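Reports to Funders > Grant Updates > Furniture Reuse

Hustilden Furniture Reuse Project
Progress report to the Friesen Fund
March 24, 2018

1. Period covered

This report covers the work done since our last update. The grant pays for storage, parts and workshop time so that donated office and school furniture can be sorted, repaired and passed on to community groups in the Hustilden area. The three items we agreed to report on are the move out of the Vidley store, the parts room, and the number of pieces repaired and delivered.

2. Move from Vidley

The lease at Vidley ended and the stock has been brought over. The move took two days longer than planned. The van could not get up to the side door at Vidley on the first morning and everything had to go out through the front. A few tabletops were scratched. They were already on the list for resurfacing, so there is no extra cost to the grant.

We threw out less than we expected. Broken frames went to scrap metal and the money from that, which was small, went back into the parts budget. It is shown on the attached sheet.

3. Parts room

At Vidley, molded parts, knobs, pads and fixings were kept together in mixed boxes, and a repair could be held up for most of a morning while somebody looked for one piece. The new room has yellow shelving along one side. Larger molded parts go on the top shelf and small fittings below. Boxed stock that has not been checked stays on the floor until it has been opened and listed.

The carpet has been left down for now. It makes it hard to slide a full bin, and we have been setting bins on flat cardboard as a stopgap. We would like to replace it with something harder but have not asked for a quote. 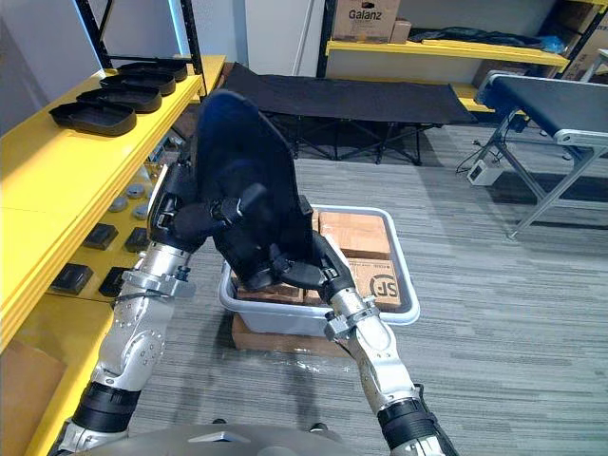
Parts room: black trays on the top shelf, knobs and square pads on the shelf below, boxed stock in the gray bin.

Labeling is behind. The shelf labels were ordered in one size and are too tall for the shelf edge. A narrower roll has been ordered from Dedeleck, who also supply our screws and glides. Until it arrives the shelves are marked with masking tape.

The parts list now has 727 lines. Some of these are duplicates carried over from the old list under different names, mostly knobs and feet. We will merge them before the next count.

4. Repairs and deliveries

147 pieces were repaired and delivered in the period. The target for the full grant year is 1000, counting the deliveries already reported. We are slightly behind where we hoped to be, and the two weeks around the move account for most of the gap. Chairs made up the largest share, followed by desks and then low storage units. Requests for stacking chairs are still higher than we can meet.

We turned down one offer of 100 upholstered chairs. The foam was in poor condition and we do not have the equipment to replace it at that volume.

5. Spending

Spending on rent and transport is over the planned figure for the period. Spending on parts is under. We ask permission to move the unspent parts money to transport. The total does not change.

6. Next period

- Finish opening and listing the boxed stock.
- Merge duplicate lines in the parts list.
- Fit the narrower shelf labels.
- Get a price for replacing the carpet in the parts room.
- Restart weekly deliveries, which have been every other week since the move.

The next report is due in July. Delivery receipts for this period are kept in the Hustilden office and copies can be sent on request.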